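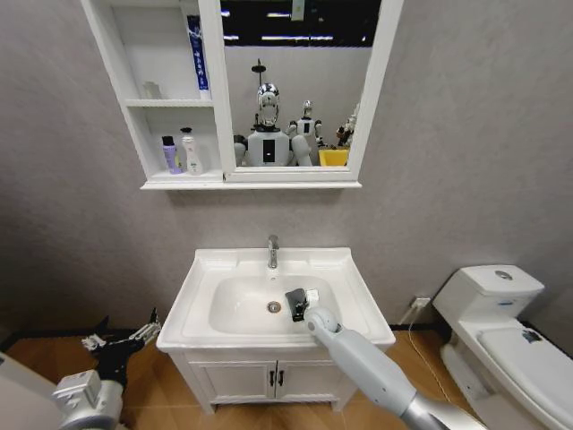 What is the Stukari hose range?

It is a family of braided flexible hoses for connecting taps, cisterns and appliances to fixed pipework, made by Trivudex and sold through plumbing merchants from November.

**Trivudex brings out Stukari flexible tap and cistern hoses**

May 18, 2024 – Trivudex has announced a new range of flexible water connectors for kitchens, bathrooms and utility rooms. The range is called Stukari and replaces the older Pliseo hoses, which will be sold until stocks run out.

Each hose has an EPDM inner tube inside a stainless steel braid. The end fittings are brass, with a nickel finish on the nuts. Sealing washers are supplied fitted, and a spare pair is packed in every bag.

Stukari hoses are rated for a working pressure of 10 bar and a water temperature of up to 70°C. They are for wholesome hot and cold water only and must not be used for gas, oil or compressed air.

"Installers told us the old nut was too shallow to get a spanner on behind a basin," said Weronika Kwiatkowski, product manager at Trivudex. "We made it deeper and gave it wider flats. The hose itself bends more tightly too, so there is less need to keep three lengths in the van."

The company tested the hoses with plumbing contractors in South Wales before settling the design. Idris Sayce, who fitted them on a housing refurbishment, asked for the size to be marked on the nut as well as on the bag. That has been done across the range.

Connections are offered in the common sizes for monobloc taps, bath taps and cisterns, with either a compression or a push-fit end. A version with a built-in isolating valve is also available – this can be closed with a flat screwdriver.

**Fitting**

Hoses should be flushed through before the appliance is connected. Nuts are to be tightened by hand and then a quarter turn with a spanner. Jointing compound and PTFE tape should not be used on the washer faces. Hoses must not be twisted, stretched or boxed in where they cannot be inspected.

**Guarantee and supply**

Every hose carries a 5 year guarantee against faults in materials and manufacture. Trade orders will be handled by Wogan, which already distributes the company's valves and traps. Merchants who hold Pliseo stock can carry on selling it under the existing terms.

"The order codes follow the same pattern as before, so counter staff won't have to learn a new system," said Neville Bainbridge, sales director. "Only the first letter changes."

Samples and data sheets can be requested from Dilwyn Gethin in the Trivudex trade office, quoting reference 441.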